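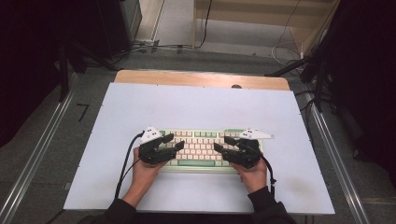

I never reported mine because what are they going to do, drive around looking for a blue bike? Somebody wrote that in the comment box on my survey, and I ended up taping it over my desk because it was pretty much my whole project in one line.

Bike Theft in Cotgate: Who Calls the Police and Who Doesn't
Final report, Local Issues Seminar, Warkalton College

How I got into it

My own bike got stolen from the rack behind the Pletgate library in my first semester. I did report it, mostly so I could tell my mom I had, and I got a case number and a nice email and that was it. Then I started asking people in my dorm and wow, so many had lost a bike and so few had told the police. The weekly paper in Cotgate kept saying that bike theft was down. Was it down, or were people just done filling out the form?

What I did

The police department puts its daily log online. It's a plain list with the date, the block, and a few words like "larceny, other" or "noise complaint." I copied a whole year of it into a spreadsheet, which came to 1205 entries for the downtown and Pletgate beats. Of those, 87 were clearly stolen bikes.

"Clearly" took me a while. Some entries say "bicycle," some say "bike," and a few just say "property taken from rack," which could be a bike or could be the front wheel (or a helmet, I guess). I left the vague ones out and kept them on a separate tab. My advisor thought I should add them in, and I went back and forth on it for most of November.

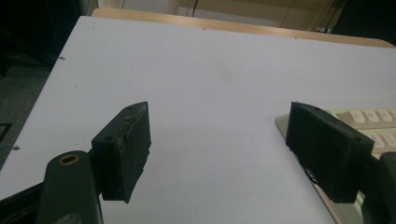

The other half was the survey. I printed 400 flyers with a link and put them on handlebars, in the laundry rooms, at both coffee places on Mill Street and on the counter at Baláž, the bike repair shop, where they were really nice and let me restock whenever I wanted. The questions were short: have you had a bike stolen in the past year, where was it, how was it locked, did you call the police, and if you didn't, why not.

What I found

Most of the people who answered and had lost a bike never reported it. The reasons were pretty repetitive. They didn't have the serial number, or the bike was cheap, or they figured it wouldn't matter. A bunch of people thought you had to go down to the station in person, and you don't! There's an online form, it's just buried on the city site under "Records and Permits," and I only found it myself by searching for something else.

The ones who did report were mostly people with expensive bikes, and a lot of them said their insurance wanted a case number. So the log leans toward nicer bikes and toward the streets where those get parked. On a map of only the police entries, the train station looks like the worst spot in town. When I put the survey answers on the same map, the racks by the Pletgate apartments looked just as bad.

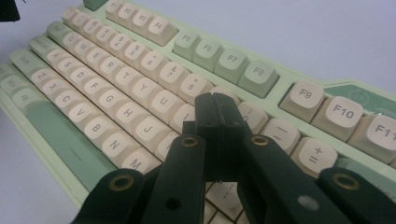

Fig. 3. The function keys, close up.

Times were harder. People usually find out their bike is gone in the morning and have no clue when it went, so the log has a big pile of reports at 8 a.m. I almost wrote a whole section about morning thieves before my roommate pointed out the problem.

What went wrong

Quite a bit. The flyers were a bad sample, since somebody who just had a bike stolen is a lot more likely to scan a code about stolen bikes than somebody who didn't. I can't say what share of all thefts go unreported in Cotgate, and I took that sentence out of my draft 2 times before it stayed out. I also forgot to ask people whether they were students, which was dumb – it was the first thing everyone at my midterm presentation wanted to know.
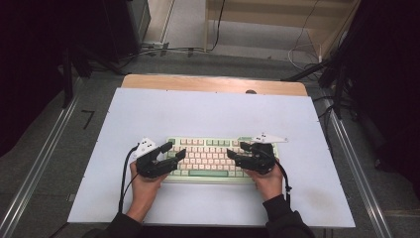 I also wish I'd asked about bikes that came back. One person got theirs from a pawn shop in the next county because the serial number was on file, and I only know that because they wrote it in the margin of a flyer and stuck it back on the counter at the shop.

If somebody wants to pick this up next year

The spreadsheet is in the seminar folder, with the vague entries still on their own tab. Please ask about serial numbers early in the survey, before people get bored. I'd also email the records office about what goes under "larceny, other," because I wrote to them too late and their answer came in after my deadline. It says wheels and seats are in there, so at least part of that tab should probably be counted.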